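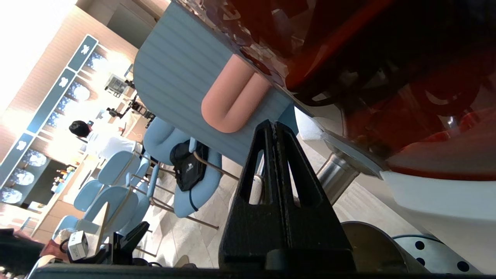

Figure 6. Light blue and soft pink, with a dark red-orange close by.

Oct 4, 2022 | By the Vakulenko color words project
Last updated 8:45 a.m.
Print this page | E-mail this page

4.2 Where the pale words go wrong

So this is the part of the study I'd been looking forward to most, and it's also the messiest! We asked 44 people in Flundon and a smaller group in Kekum to name the colors of ordinary household things in their own words, with no list to pick from. Strong colors gave us hardly any trouble. People said red, or red with something tacked on (brick, tomato, wine), and they said it fast. The pale ones were where everybody slowed down.

Take light blue. In Flundon most people were happy with "light blue" or "baby blue" and moved on, but in Kekum I kept hearing "sky," sometimes with a little pause before it, and a few people wanted to know whether I meant the sky in August or the sky in winter. I hadn't thought to ask that, and I wish I had. Pink was easier, although "soft pink" split the groups in much the same way (the Kekum speakers liked "shell," which I never once heard in Flundon).

What surprised me was how much the neighbors matter. Put a pale blue item beside a deep red-orange one and people reach for stronger words, so the blue turns into plain "blue." Put the same item beside a gray and the qualifiers come flooding back: "grayish," "washed out," "sort of blue." I coded all of these by hand using the Stirkoso sheet, then went back after some 8 weeks and coded them again, and my two passes disagreed mostly on the grays. Dark gray against charcoal was the worst pair by a long way, and I ended up folding them together in the main table.

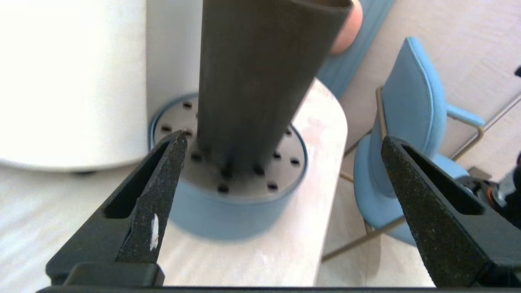
4.3 Asking again with the lights turned down

For the second round I kept the same people and the same questions and just dimmed the room, which sounds simple but took me 6 tries to set up properly. I'm only reporting the gray and blue answers in this section. The pinks are in the appendix, along with the notes on speakers who switched words halfway through.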